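Collecting grasp examples - frequently asked questions
Udgate picking project

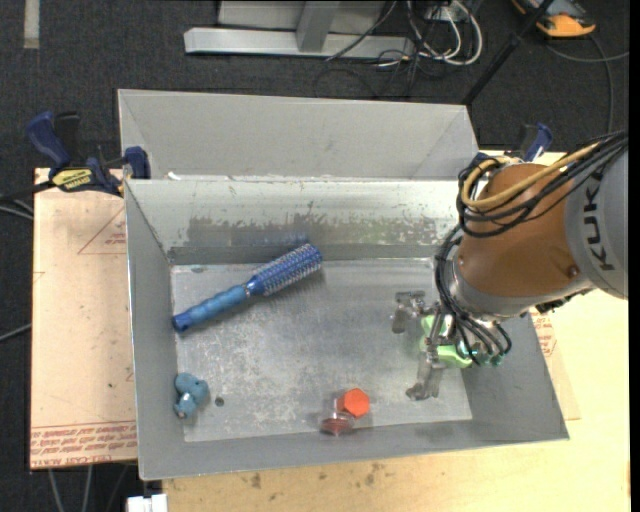 Esko Pesonen

What do you collect in this project?
We collect examples of a robot arm reaching into a metal bin that holds mixed household things, like a hairbrush or a small container with a cap. Each example keeps the camera images, the arm positions and a label for the result. The learning program is called Morberg, and it reads all three.

How many examples are there now?
The set has nearly 3,000 examples as of 2021-03-31. The first ones were made in January, but 232 of these were removed later, as the clock of the arm and the clock of the camera did not agree.

Do you keep the failed grasps?
Yes, we keep them all. A program which sees only good grasps does not learn what to avoid. Please do not delete a failure, also when it looks silly.

Who decides if a grasp is good?
The object must stay in the gripper for 5 seconds after lifting. Two people give the label separately. When they do not agree, Macarena Esteban looks at the recording and decides.

May I move the bin or the clamps?
No. If the bin was moved, even a little, stop and do the calibration again before the next example. Write it in the log also.

Can I bring my own objects?
You can, but ask Danish Mughal first. We do not accept glass or anything sharp. Very shiny objects are possible - they give bad depth values, so we store them under a separate tag.

Can other groups use the data?
At the moment only our partners in Drinthorpe have access. For a smaller set to try, write to Rakiya Shehu and tell her which file format you need.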